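Plondovmont Handling Group
Minutes of the gripper comparison meeting, 06/01/2021

Present: Sevim Akgül (chair, minutes), Hakim Yusof, two from purchasing, one from the packing line.
Apologies: Trindeck sales office.

1. Previous minutes
Accepted with one change. The February minutes say the Sarken jaw "passed" the carton trial. Hakim asked for this to read "completed". It ran to the end of the list. Whether it did well enough to buy is what we are still arguing over.

2. Where the comparison stands
Two hand-held grippers are left: the Sarken and the Yalçınkaya. The Trindeck unit was dropped after the controller fault in February and is only coming back if Trindeck send a replacement at their own cost. Sevim has written to them twice. No answer beyond a brochure.

Hakim reported 1104 recorded grasps across both tools. Purchasing asked if that was a lot. Hakim said it depends how many can be used, and he is not yet willing to give that number. Sevim said she would prefer a small set she trusts over a big one she has to defend. Hakim does not disagree but points out that the supplier quotes only the big number, in large type.

3. Supplier claims
The Sarken sheet promises a hold on cartons up to 280 mm wide. The meeting spent longer on this than planned. The sheet does not say what kind of carton, how full, or how fast the tool was moving. The packing line's view is that any jaw will hold an empty box if you are nice to it. Sevim will ask for the test method in writing. Until it comes, the figure stays out of our report.

The Yalçınkaya sheet makes no such claim. Purchasing took this as a weakness. Hakim took it as good manners.

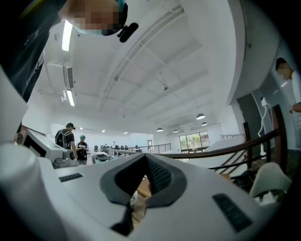

4. Grip, fatigue and who holds the thing
Operator comfort came up again and was not settled. Purchasing see it as a side matter, and the packing line does not, having had people stop early with sore wrists. Our score sheet gives comfort a single line, from one to five, and nearly everyone writes four. Hakim thinks the form should ask about each contact point by itself, meaning the ribbed black pads on either side of the jaw housing, one small and one larger and set at an angle on the curved shell. A single score cannot tell us which pad people are complaining about. Sevim agreed to the change but doubts it will stop people writing four.

There was a short exchange on hand size. We have mostly asked people who already like the tool. The packing line will put forward some who don't.

5. Camera view
The camera on the tool sees the jaw well enough, and it sees a good deal of everything else too. Hakim wants to know if background clutter hurts the tracking before we pay for a plain backdrop. Sevim asked what "hurts" would mean as a number. Agreed: 30 repeats of the same pick with the backdrop and 30 without, same person, same object. If we can't tell the two sets apart we keep our money.

6. Controllers
Nothing new. Both suppliers say their software "supports" our arm. Hakim has asked each for a log file from an arm of the same model. One sent a video with music on it. The other said the log was confidential — no comment recorded, though there were several.

7. Decision
None. Purchasing would like a name by the next meeting. Sevim said they can have a name when the two tools have been run on the same objects by the same people, and so far they haven't. The Sarken was tried mostly on cardboard and the Yalçınkaya mostly on soft bags, so the present scores compare boxes with bags.

Actions
Sevim: write to Sarken about the test method. Third and last letter to Trindeck.
Hakim: backdrop test as in item 5. Sort the recorded grasps into usable and not, with the reason noted for each one thrown out.
Hakim: new comfort form, 3 pages at most.
Packing line: names of operators for the swap trial.
Purchasing: hold both quotes open. Sign nothing.

Next meeting to be set when the backdrop results are in.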